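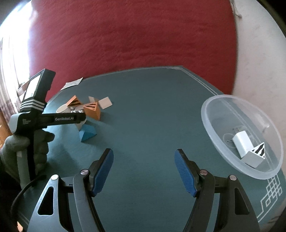 The teal table, red wall behind.

Home | Newsletter | Back issues | Recipes | Contact
Last updated: 21st August

I have been thinking about soup again, which I know is a strange thing to say in the middle of summer, but bear with me! The tomatoes on my back steps all came ripe in the same week, and there are only so many sandwiches a person can eat.

So I made a huge pot of the roasted tomato and rice soup I used to order at Hồ, the little lunch counter on the Murnutley road (if you ever went there, you know the one I mean — it came with a heel of bread and way too much pepper). I never got the recipe. I've been trying to work it out from memory for years and this is the closest I've come. I roasted the tomatoes cut side up with a whole head of garlic, let them go much darker than felt sensible, and then simmered everything with a handful of rice until the grains almost fell apart. A splash of fish sauce at the end. I think the fish sauce was what I'd been missing.

It made 11 jars. I gave a few away, froze most of the rest, and ate one standing up at the stove before it had even cooled down, so my tongue is paying for that now.

A word on freezing, since several of you asked after the last newsletter. I leave a good inch of space at the top and chill the jars in the fridge overnight before they go anywhere near the freezer. Straight-sided jars only. I lost a beautiful batch of bean soup last December to the kind with shoulders, and I spent an evening picking glass out of the ice tray. The soup will keep for up to 16 weeks, although mine has never lasted that long.

If your tomatoes are watery this year (mine were, after all that rain in July), drain them in a colander for a while before roasting, and save the juice! I drank some of it cold with salt and lime and froze the rest in cubes for cooking rice.

Next month I want to try the yellow squash soup that so many readers in Kilum swear by. I've now had 13 versions of it in my inbox and no two of them agree about the onions. Some of you fry them until they're brown, some of you put them in raw, and one of you leaves them out completely and was pretty stern about it. I'm starting with the brown ones. Keep the recipes coming, and if you have a trick for getting the skin off a squash without losing a thumb, please send that first.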